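Rurnis review texts — README

Last update March 21, 2022. Maintained by Najwa Smadi. Older notes by Fidel Benítez are folded in where they still apply.

What you get

172 short reviews of point-and-click and hidden object games, plain text, one review per file. English only. Written for the Rurnis newsletter and its back pages, then cleaned up for reuse. 89 of them carry a score, the rest don't — the newsletter dropped scores partway through and never went back to fix the old ones.

Folder layout

reviews/ — the texts
meta/games.csv — title, platform, reviewer, score if any
meta/puzzles.csv — puzzle type tags, hand-assigned
pics/ — small sample of pictures, see next bit
old/ — don't use, kept for diffing

Pictures

pics/ is tiny and separate from the reviews. No link between picture names and review ids, so don't try to join them. Captions live in pics/captions.txt, one line each, in file order.

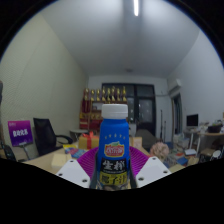 Blue bottle, white screw cap, held in a hand-held gripper.

File names in pics/ are lower case, no spaces. Same rule everwhere else in the repo except old/.

Fields in games.csv

game_id: short code, stable, never reused
title: as on the box or store page
platform: pc, mac, handheld. Blank means the reviewer didn't say
reviewer: initials, full names in meta/people.txt
score: out of 10, half points allowed. Blank is blank, not zero!!
hints: y/n, did the reviewer use the hint system
finished: y/n, self-reported

Watch out for the score column. Spreadsheet programs love to turn 7/10 into a date, so we store the bare number. If you see a date in there, tell me.

Puzzle tags

Inventory, dialogue, slider, maze, timed, sound, pixel hunt. A game can have more than one. Ximena Orellana did the first pass, Catalina Rivadeneira the second. They disagreed most on inventory vs. pixel hunt, fair enough — if you can't find the key it's hard to say which one you're stuck on. Where they disagreed both tags are kept, seperated by a pipe.

The sound tag matters more than it looks. Several readers wrote in that they couldn't finish the piano room in Faltach with the volume off, and the review never warned them. Reviews with sound puzzles now say so in the first paragraph.

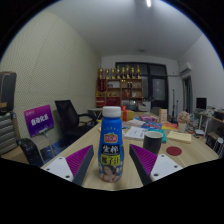 Coconut juice bottle (label 椰子汁) on a light wood-grain table, between purple ribbed jaws.

Known problems

— The Viker review exists 2 times, once for pc and once for handheld. Text nearly the same, scores differ. Both are real, keep both.
— Three reviews spoil the ending. Marked spoiler=y in the file header. Don't use them for anything public.
— Curly quotes and straight quotes mixed. Not fixing.
— Some early reviews talk about "the screenshot on the left". There is no screenshot on the left anymore.
— Damián Acuña's reviews run long, up to triple the usual. If you average length by reviewer, look at the median too.

Using it

Read the files as UTF-8. Split on the blank line after the header. Header is key=value, one per line, everything after is the review. Don't strip line breaks inside the body, a few reviews quote in-game verse and it turns to mush.

There's a small loader in tools/ called zapata (Zapata in the docs, same thing). Needs Python 3. Run it from the repo root or it can't find meta/.

Still to do

April: second look at the maze tags, add missing platforms, maybe drop old/ for good. Corrections go in the issue tracker, one per issue please, with the game_id in the title.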